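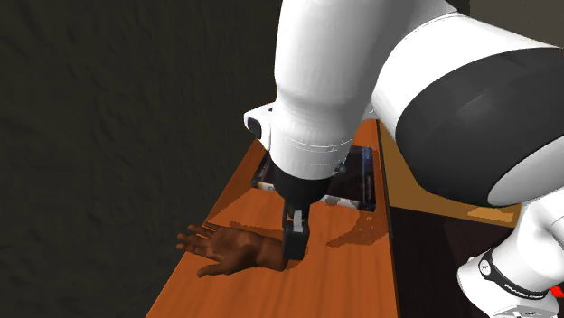
Simulation Study Examines How Robot Arms Approach Irregular Objects

The Manipulation Group at the Brostthorpe Institute has released the first results of its study on grasping objects with uneven shapes. The work was carried out entirely in simulation and was led by Jae-hoon Han, with support from partners at the Sarerthorpe laboratory. A written report is available to member institutions on request.

Most grasp planning methods are tested on boxes, cans and other items with simple sides. A model of a human hand presents a harder case. The fingers are spread and slightly curled, the thumb stands apart, and the palm offers few flat surfaces for a gripper to close on. In the simulated workspace, the hand model rests on a narrow wooden table with a flat dark item farther back, and a single arm brings its gripper down near the wrist end.

The group compared two planners. The first, Bang, selects a grasp from the outline of the object as seen from above. The second, Skirau, was developed for this project. It divides the object into regions, estimates the width of each one, and ranks them by how well they suit the opening of the gripper. Only then does it plan the path of the arm, with a check for contact with the table and with any other item nearby.

Each planner was given the same 3752 trials, with the position and rotation of the object changed every time. The set contained 37 objects, of which the hand model was one. A trial was counted as a success when the object was lifted clear of the table and held for five seconds without slipping.

Skirau completed more trials than Bang for all but seven of the objects. The difference was greatest for objects with thin parts that branch outward. On the hand model, Bang often chose a point between two fingers, where the gripper closed on very little. Skirau more often chose the wrist, which narrows and gives the two sides of the gripper a more even hold. For plain shapes the two methods performed at nearly the same level, and Bang reached its decision sooner.

The authors note several limits. Friction was held constant in every trial, and all objects were treated as rigid. A soft object would change shape under pressure, and the present method does not account for this. The results should therefore be read as a comparison between planners – they are not a forecast of performance on physical equipment.

A second phase will begin in December. It will repeat part of the trial set with varied friction values and will add a second flat item to the table in order to test path planning in tighter spaces. Institutions that wish to contribute object models should write to the Brostthorpe office before the phase opens. Models should be supplied at true scale, with a short note on the mass and surface of the original object.

This site uses cookies to remember your newsletter preferences. Accept | Manage settings

© Brostthorpe Institute. All rights reserved. | Contact the newsletter office | Back to top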